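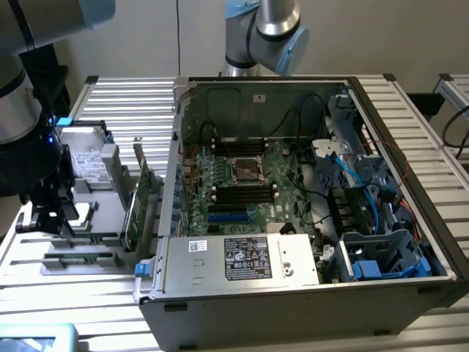 Open tower on the bench, hard drive still in its carrier to the left.

Nele Dreßler talks fast and works while she does it. Her refurbishing shop, Welier, takes old office towers and servers, strips them, sorts the parts, sells what is worth selling. 59 machines came in from Kohlhase in one go. "They rang on the Thursday. Could we take 56. Then three more under a desk."

First job, always the drives. "Nothing else gets touched untill the drives are out and logged. People worry about the wrong things - they ask me about memory. Memory forgets. A disk doesn't."

Does she wipe or shred? Both, depending. Small ones get shredded, anything over 600 GB is wiped and tested and, if it passes, goes to Panitz, who buy in bulk. Cards get pulled next, bagged, labelled by slot. She used to skip the labels. "One July. Never again."
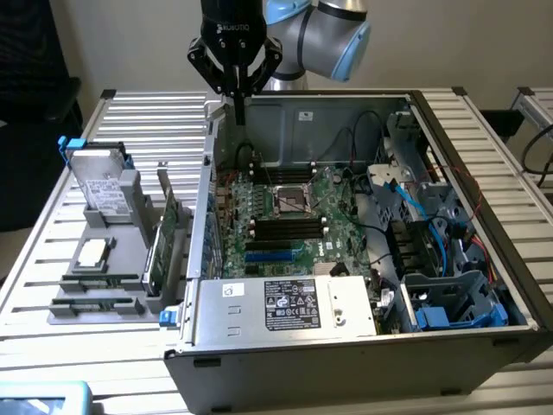 Processors are where the money was, she says, and it isn't much money now. "I had a buyer at Rusora for years. He's stopped answering." Still, they come out before the boards are graded, and she is fussy about it. An empty socket like the one on that green Dell board makes her nervous. "Pins. Put a cover on it, bit of card, anything. You drop one screw in there and you've got a scrap board." The power supply is less trouble. She reads the label, writes the wattage on tape, onto the shelf it goes.

And the cases? A shrug. Metal. About 4 euros each on a good day, and they take up the whole yard. "I like them though. The old ones come apart with your hands, blue handles, no tools. Somebody thought about teh person who has to fix it."

She has to go, the van is here.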